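Girier Robotics Club — Workshop Safety Checklist
Room 308, Trallden Community Centre
Inspection date: 2020-09-22
Inspected before: manipulation project session (Narel team)
Next full inspection: March

Ratings: OK / FIX (before next session) / STOP (not used until cleared)

1. Exits and walkways

1.1 Main door opens fully — OK
1.2 Path from door to work area clear — FIX
Comment: Cardboard boxes have crept back along the wall. Move them to the storeroom.
1.3 Emergency number posted — OK
1.4 Lights all working — OK
Comment: One tube flickers when first switched on. Reported to the centre.

2. Electrical and batteries

2.1 Power boards tagged and in date — OK
2.2 No boards daisy-chained — OK
2.3 LiPo charging done in the metal cabinet only — OK
2.4 Battery log filled in — FIX
Comment: Pack 8 has no entry for the last two charges. Leave it off the charger until its voltage has been checked and written down. Pack 13 is swollen at one end and has gone to the disposal bin at the depot — STOP.
2.5 Extinguisher gauge in the green — OK

3. Hand-held grippers

3.1 Pivot pins seated, no play in the linkages — OK
3.2 Fingertip pads secure, no splits — OK
3.3 Jaws open and close without catching — OK
3.4 Pinch point talk given to new members — FIX
Comment: Two students started after the talk in week one. Repeat it before they pick up a gripper.
3.5 Usage sheet up to date — OK
Comment: Total stands at 3,578 grasps. Pads were last changed under the Admasu grant and the spares are in the top drawer.

4. Floor and mats

4.1 Mat flat, edges down, no folds — FIX
Comment: Ripples near the middle and the edge is up off the floor. It needs to be unrolled the other way and weighted overnight.
4.2 Nothing left on or against the mat — FIX
Comment: Black fabric item with a strap at the near edge. Loose paper tucked in at the side as well. 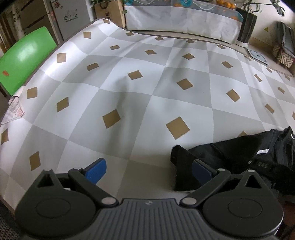 Items 4.1 and 4.2 — mat lifting, black fabric item and paper to be moved.

4.3 Chairs pushed back from the mat — FIX
Comment: Green chair is hard up beside the curled edge. Anyone standing up from it has to step over the lip.
4.4 Spills wiped up, floor sound — OK

5. People

5.1 Closed shoes — OK
5.2 Long hair tied back, lanyards off — OK
5.3 First aid kit complete — FIX
Comment: Low on small bandages. Tweezers missing again.
5.4 Supervising adult signed in — OK

Follow-up

Mat and floor items are to be done before the session opens. The battery log and first aid kit can wait until the end of the week, provided pack 8 stays off the charger. Initial each line on the clipboard copy once it is finished.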